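The Drawer Everyone Has

Shufen Tian moved to Pusance in December with 11 boxes, and one of them was labeled "cords, misc." She had not opened it since the last move, or the one before that. It weighed more than her dishes.

I went over to help her sort it, which is how I lost a Saturday's worth of daylight to a pile of chargers. We found 3 for phones neither of us could remember owning. We found a printer cable, though Shufen gave up printing years ago on moral grounds. We found something with a round plug that fit nothing in the apartment, and she put it carefully in the "keep" pile.

"The minute I toss it," she said, "I'll meet the thing it goes to."

There is a shop in town, Duangkaew, that will take old cords off your hands. The man at the counter weighed ours, offered us a price that would not have covered the bus, and looked hurt when we laughed. We took it anyway. Then Shufen spotted a bin of used extension cords by the door, very reasonable, and bought two.

The box is in her hall closet now. She has changed the label to "cords, good."

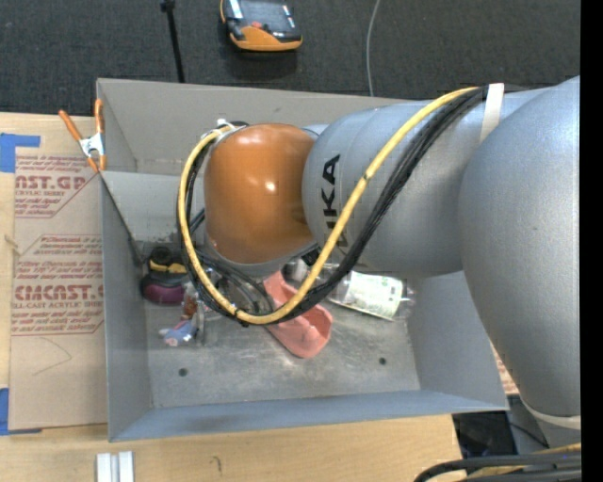

Yellow and black cables looped beside an orange joint cover, over a gray metal bin.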